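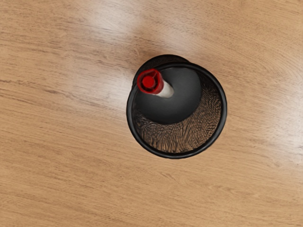

Pen holder and marker, top view, simulation.

Simulated arm stops above the marker and never closes the gripper
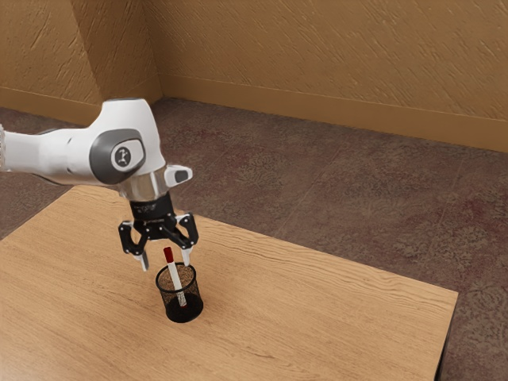 2 min read

Posted by Rosario Ruggiero, October 16, 2025

I have a pick task in Trultance: take one marker out of a mesh pen holder. The arm moves to the pre-grasp pose with the fingers open, one on each side of the cap, and then the descent is rejected. The log gives the same line each time:

descend: contact predicted, link finger_r / body holder, abort

Over 200 trials with the marker lean randomized, 56 aborted like this. The rest completed. The marker pose from the overhead view looks correct when I overlay it on the model. Raising the collision margin made it worse and lowering it changed nothing. I would like to know the cause before the same planner config goes to the hardware cell at Wornetcombe.

Eliécer Sánchez

Check what collision shape the holder has. The mesh you see is the visual model only. If the importer was left on its default in your version, the cup becomes a convex hull, and a convex hull of an open cup is a solid cylinder. The planner then treats the marker as partly buried in a block, and any descent that brings a fingertip below the rim plane is a predicted contact.

That also fits the partial failure rate. When the marker stands more upright the cap is higher and the grasp point clears the rim. With more lean, the grasp point drops and the fingers have to go lower.

Replace the hull with a ring of 16 thin boxes plus a disc for the floor. Do not use the full wire mesh for collision. I tried that once and the contact solver slowed to the point of being useless.

Do not disable finger/holder collision to get past the abort. It will pass in simulation, and on the real cell the finger will come down on the rim with the full descent force.

Martinelli

had the same abort, restarting the planner fixed it for me. maybe a cache thing

Rosario Ruggiero

It was the hull. With the box ring, trial 2683 (the worst seed) completes. A restart had no effect here. Two seeds still abort at maximum lean, where the finger does meet the rim, so I have limited the lean range for now.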